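Vultden Simulated Arm Workspace, club licence

Stock status: available to schools, colleges and registered clubs
Supplied by: Hondard
Product group: Simulation, competition practice

The Vultden workspace is a ready-made simulated table for teams learning to program a robot arm before they get time on a real one. It was put together for the Pitia student challenge by Ruairí Dolan and Skye Farquharson, and it is now used by 11 clubs. The arm, gripper, racks, blocks and upright panel are all set up when the file opens. Teams write the control code themselves.

What is included
One black arm with a two-finger gripper
Striped blocks and racks to hold them
Upright panel, free to move
Two room backgrounds
Teacher's notes by Muireann Madigan, 57 pages
84 practice starts, each with the objects laid out differently

Licence
One club, one school year, any number of members. Price 363 euro. Renewal runs from March. Code written by students stays with the students.

Before you order
The workspace will run on most school desktops with a separate graphics card. Older laptops can open it, but shadows should be switched off in the settings menu. Teams entering Pitia must use the default arm speed. Blocks dropped off the table do not come back until the start is reloaded.

Support is by email to Stella Rweyemamu. Please give the number of the practice start and attach the log file.

Views from the workspace
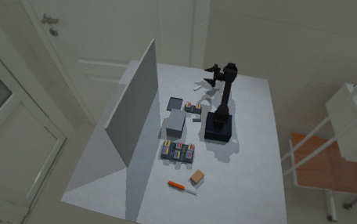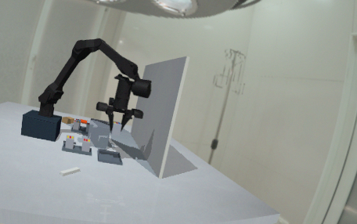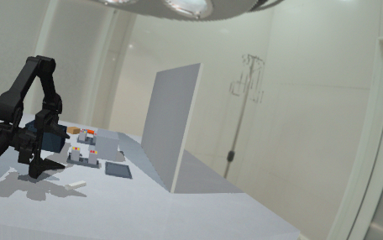 Simulated views, all with the arm, racks and grey upright panel on the table.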